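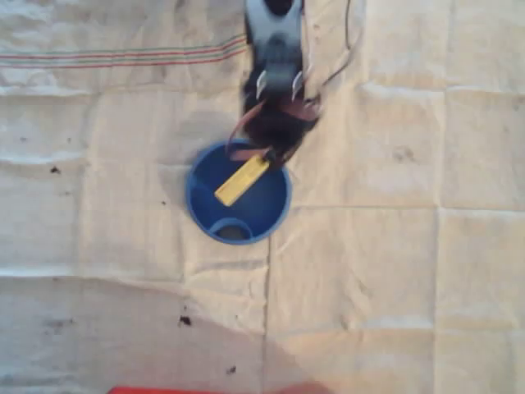
What an open day should show

Last September I went to the open day at Vultari, which rents the ground floor of an old furniture warehouse on the edge of town. The invitation said to come at 10 in the morning and to allow an hour. I stayed until they began stacking the chairs, and I have been arguing with people about it ever since.

My argument is simple. A robot open day should show ordinary work at its ordinary speed, with the failures left in. Most of them don't. Vultari's mostly did, and some visitors went away annoyed. I think those visitors were wrong, though they had a couple of fair points that I'll get to.

The first station was called Rastach. It was an arm over a table with a cloth spread across it, and the cloth still had its fold creases from storage. The job was to put a yellow block into a blue cup. The gripper had strips of reddish-brown tape wrapped around its dark fingers. Anyone who has been to a trade show will know how strange this looks. At a trade show the table is white and shiny, the arm has been polished, and there is usually a colored light somewhere that does nothing.

A man standing next to me watched two tries and said his granddaughter could do it. She probably could. I have a grandson who could do it too, and he would do it faster and then put the cup on his head. This is the most common complaint about demonstrations like this one, and I understand it. You drive out, you find parking, and you are shown a machine doing something a toddler does for fun.

But the comparison is a bad one. A toddler has had a year or two of full-time practice at picking things up, and a hand that was built for it. A machine that has to look at a cloth, find a block lying at some angle, close on it and bring it over the mouth of a cup is doing a string of jobs that can each go wrong. The block can turn in the grip. The cup can get bumped. The cloth can bunch up. When you see those things happen in front of you, you learn what the hard part is. When you see a perfect run on a video screen, you learn that somebody owns a video editor.

Lev Levchenko ran the station. He is a plain speaker and did not sell anything. He told us the team had made 600 tries at this task over the summer, and that for the open day they would do 30 in front of visitors and write every result on a board. He did write them all down. When the arm let go early and the block hit the rim and fell on the cloth, he wrote a zero and put the block back in a new spot. A woman asked whether he could put it in an easier spot. He said he could, and then he didn't.

I liked that board more than anything else in the building. It was a cheap whiteboard with a marker on a string. By the time I came back to it after lunch it had a fair number of zeros on it, and people were standing around reading it the way they read a scoreboard. They had started to care about how the block was lying before each try. One boy was calling the misses before they happened, and he was right more often than I was.

Compare this with the second station, Tisen, which I thought was the weakest part of the day. Tisen was a larger arm behind a clear panel, and it moved boxes from one shelf to another. It never missed. It also never did anything else, and when I asked what would happen if one of the boxes was turned sideways, I was told that they would not be turned sideways. The crowd there was twice the size. People filmed it on their phones for a minute and moved on. I don't blame them, but I doubt that any of them could have told you later what the machine was able to do or what it wasn't.

A company might answer that the public wants to see things work. Maarja Kļaviņa, who planned the open day, told me she had that argument inside the company for weeks. Some of her coworkers wanted Rastach kept in the back. They worried that a visitor from a local business would see a dropped block and decide the whole place was a waste of money. She said one or two may have thought exactly that. She put it near the door anyway.

I think she made the right choice, for a reason that has to do with people outside the building. Our town has been told for years that machines are about to take over the packing jobs, and also told by other people that they never will. Both groups talk as if they have seen it. A person who spends 15 minutes at a table watching a gripper try to put a block in a cup has better information than either group. That person knows the thing is real, and also knows it is slow and gets confused. You can plan a working life around information like that. You can ask your employer better questions with it.

Now the fair points. The man with the granddaughter said that there was no sign explaining why a block and a cup mattered, and he was correct. Levchenko explained it if you asked him, but plenty of people don't like to ask. A single card on the table would have done it: this is practice for sorting small parts into bins, and these are the things that still go wrong. The other complaint came from a woman in a wheelchair, who pointed out that the rope at Rastach was set so that the standing row blocked everyone behind it. With 175 visitors through the door, that should have been seen by midmorning and fixed.

There was also a talk at the end, on a project called Sin, about teaching an arm by guiding it by hand. It ran long and had too many slides. I would have traded the whole talk for another half hour at the board, with visitors allowed to place the block themselves. I suggested this to Kļaviņa and she wrote it down, so perhaps it will happen next year.

I hope other companies around here hold open days, and I hope they leave the tape on the fingers and the misses on the board. If the arm drops the block, let it drop. I would drive out again for that. I won't drive out again for boxes behind a clear panel.

We use cookies to keep this site running and to count visits. By continuing to read, you agree to our cookie policy. Accept | Manage settings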